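**Sastdale (no spoilers past the first hour please)**

**gudeta_fan101:** Okay, so I finally sat down with Sastdale last night, all 2 hours and change of it, and I have to say I loved it way more than I expected to! The opening on the ferry, with the sisters not speaking (and that awful raincoat), had me completely hooked. I know people say the middle drags, but I could have watched them bicker in that kitchen all night.

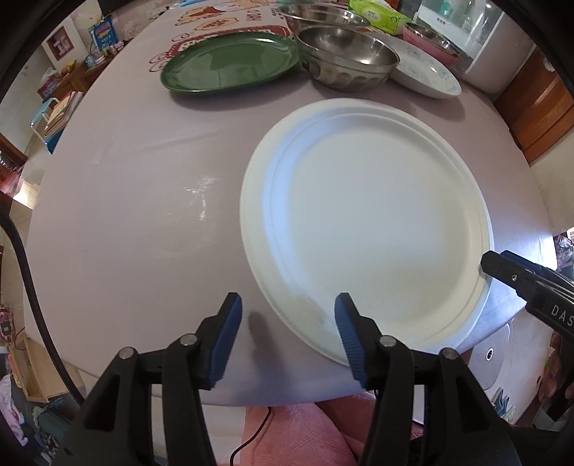 **Suha Karam:** See, the kitchen is where it lost me. I adore this director, I've seen Dumden more times than I'd admit to my mother, but that argument goes in circles and the music keeps telling you how to feel.

**rinden_road:** Gently disagreeing with you both, ha. The music is lovely, it's the brother who doesn't work. He shows up, sulks, and leaves, and we're supposed to cry?

**gudeta_fan101:** Oh, I cried, I'm not ashamed of it! Suha, I do hear you on the circles, but families really do argue like that, or mine does anyway.
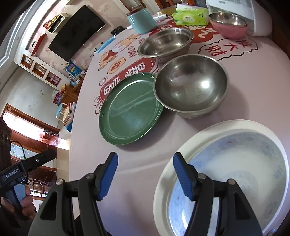
And the older sister's face when she gives in and laughs is worth the ticket by itself. I'd put it just under Dumden, and I'm going again with my aunt in September.

**Suha Karam:** Fine, I'll give it a second try, but I'm bringing snacks for the kitchen part.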